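Avelmont Cafe – Frequently Asked Questions

Ordering, pickup, seating and wholesale. For catering contracts, see the separate terms sheet.

Opening hours

When is the cafe open?
The counter opens at 7 a.m. and the kitchen opens an hour later. Hot food orders stop 30 minutes before closing. Closing time changes in October and again in spring; the current time is posted on the door and at the top of the order page.

Are you open on public holidays?
Some of them. Holiday hours are entered in the order system ahead of time. If a pickup slot can be selected, the counter is staffed for that slot.

Seating

Can I reserve a table?
Tables in the front room are first come, first served. The back room can be reserved for groups of seven or more. The reservation is held for 15 minutes past the booked time and then released.

Is there a time limit on laptops?
There is no limit before 11 a.m. Between 11 a.m. and 2 p.m., laptops are restricted to the window bar. Outlets are fitted at the window bar only. Extension cords may not be run across the floor.

Are dogs allowed?
Dogs are allowed on the patio. Service animals are allowed in all customer areas.

Coffee

Where does the coffee come from?
All espresso drinks use the Premar blend, roasted for us by Gundorcombe Roasters. Filter coffee rotates. The current filter lot, with its roast date, is written on the card next to the grinder.

Can I buy beans?
Yes. Premar is sold in whole-bean bags and can be ground on request. Please state the brewing method when ordering – the grinder is set by method and not by number. Ground coffee can't be returned.

Do you serve Turkish coffee?
Yes, prepared to order with the Yazıcı grind. Sugar is added before heating, so it has to be specified when the order is placed. Allow up to 8 minutes. It is not available for takeout.

Which milks do you stock?
Whole, skim, oat and soy. Oat and soy are steamed in separate pitchers, but all pitchers are rinsed at the same station. Customers with a milk allergy should take this into account.

Baked goods

When are pastries baked?
Laminated items are baked before opening. Cookies, scones and loaf cakes are baked through the morning. A second bake takes place only if the case is below half by noon.

Do you have gluten-free items?
One loaf cake and one cookie are made without wheat flour. They are baked in the same ovens as everything else and are not suitable for people with celiac disease.

Can I order a whole cake?
Yes. Whole cakes require five days' notice. Sizes, fillings and current prices are listed on the cake form. Lettering is limited to one line. We do not reproduce logos or licensed characters.

How should I store pastries at home?
Keep them at room temperature in a paper bag and eat them the same day. Refrigeration makes croissants stale faster. To reheat, use an oven at 325°F; a microwave will soften the crust.

Pickup and bags

How do I place a pickup order?
Use the order page or call extension 559. Phone orders are taken outside the lunch period only. You will receive a pickup code – the order is filed by code, so please have it ready.

How long is an order held?
Until closing on the day of pickup. Uncollected orders are not refunded and can't be carried over to the next day.

What kind of bags do you use?
Paper. Small orders go in a flat bag and larger ones in a bag with a folded base. Whole cakes are boxed. Customers may bring their own container if it is clean and has a lid. 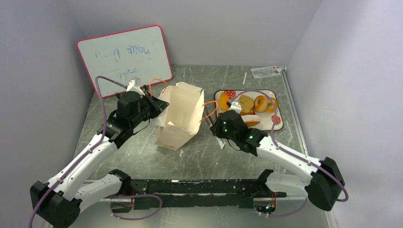
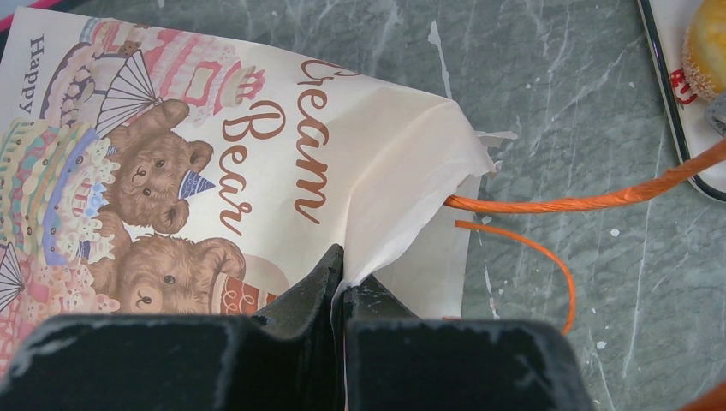
Can I change an order after paying?
Items can be added or removed until the evening before pickup. After that, the order has gone to the kitchen and only the pickup time can be changed. Whole cakes can't be changed once the notice period has started.

Payment

What forms of payment do you accept?
Cards, contactless payment and cash at the counter. Online orders are by card only. Checks are accepted for wholesale accounts.

Do gift cards expire?
No. The balance can be checked at the register. Gift cards can't be used toward wholesale invoices or exchanged for cash except where the law requires it.

Wholesale

Do you supply other businesses?
Yes, within the Avelmont delivery area. Standing orders are invoiced monthly. Changes to a standing order must be received by 2 p.m. to take effect the next morning. Crates remain our property and are collected at the following delivery.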